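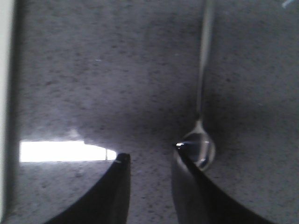

spoon, gray counter

Breakfast in bed for a picky parent – what actually gets eaten?

marlowe_b
My mom is staying with me while her hip heals and I've been carrying her breakfast upstairs for 6 days now. She eats two bites and says she's full. I've tried oatmeal, eggs, and toast with the good jam. By the time I've climbed the stairs the eggs are rubber and the toast is sad. Any ideas?

pennywhistle
Stop with the eggs! Eggs have to be eaten the second they leave the pan. My dad lived on cottage cheese and canned peaches for a whole June and never complained once (he complained about everything else).
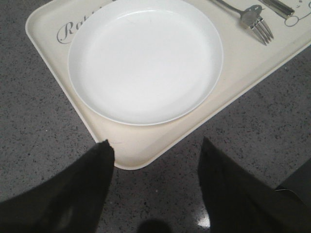 oldtownkate
Portion size is your problem, I'd bet money on it. A big heap of oatmeal scares off anybody who isn't hungry. When my sister was laid up I went to a plain white plate with a low rim, like the one on the cream tray there, and put 4 apple slices and half a muffin on it. She finished it and asked for the other half. Small helpings, then offer more – works on kids too.

marlowe_b
Half a muffin I can do. I was giving her enough for a farmhand.

gruff_gus
Disagree with Kate. Tiny portions made my mother feel like an invalid and she let me know it. Give her a real breakfast and let her leave what she wants. 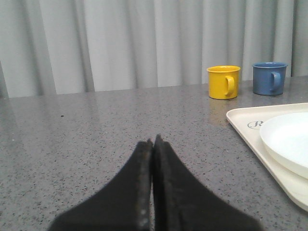 pennywhistle
How do you keep toast from going soggy on the way up?
Stand it on its edge for a minute before you butter it, and carry the butter separately.

oldtownkate
Gus, fair enough, every mother is different. Mine would side with you. But marlowe says two bites, so something has to change! My neighbor Salamatu Mensah swears by rice porridge with a little ginger, and it stays hot forever in a lidded bowl. I'd start there, and I'd bring it up an hour later than you do now,

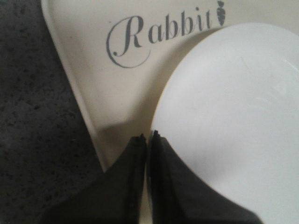
when she's been awake long enough to want it. Pain pills on an empty stomach killed my sister's appetite too, so maybe ask the pharmacist about the timing.

gruff_gus
OK, the later breakfast I'll agree with. Still say no to the half muffin.

marlowe_b
Rice porridge tomorrow, nine thirty, whole muffin on the side to keep the peace. Does the ginger go in at the start or the end?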